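Handheld gripper collection: house rules for bottles and other liquids (draft)
Board: Manipulation data – practice and standards

tarn_offset
Posted February 25, 2022

We're writing collection rules for the Dedbridge site and I'd like comments before they go to Prerkel for sign-off. The set so far is 3,882 episodes, and 604 of them involve a filled container. Operators have been making their own calls on those and the labels show it.

Approach for a standing bottle: fingers open, one on each side of the body, cap tight, base on the table. Close only when both fingers are in the wrist view.

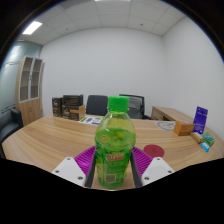 Proposed rules

1. Cap closed before the bottle goes on the table. Checked by hand.
2. Hold the open pose for 3 seconds before closing.
3. Record fill level as full, part or empty. No percentages.
4. Background items stay where they are for the whole session.
5. Wipe the finger pads after any spill and log it.

kelpline
Rules 1 and 5 are fine. I disagree with 2. A fixed pause teaches the policy to pause. We had this at Brultent and ended up trimming the start of every episode.

tarn_offset
The pause is for sync checking. It could be trimmed at export.

kelpline
Then write that in the rule. If it isn't written, someone will export it raw.

mossgauge
Rule 4 needs a limit. A cluttered table is good for variety, but if it never changes within a session you get long runs with the same background. We rearrange every 5 episodes under the Vlachopoulos protocol.

tarn_offset
That's a lot of handling time. Would every half session do?

mossgauge
Better than nothing. I'd still log each change as its own field.

kelpline
Agree on the field. On rule 3, add liquid colour. Clear plastic with coloured liquid behaves differently in segmentation from clear plastic with water.

tarn_offset
Adding colour to 3 and the export note to 2. Rule 4 stays open until I've costed the extra handling.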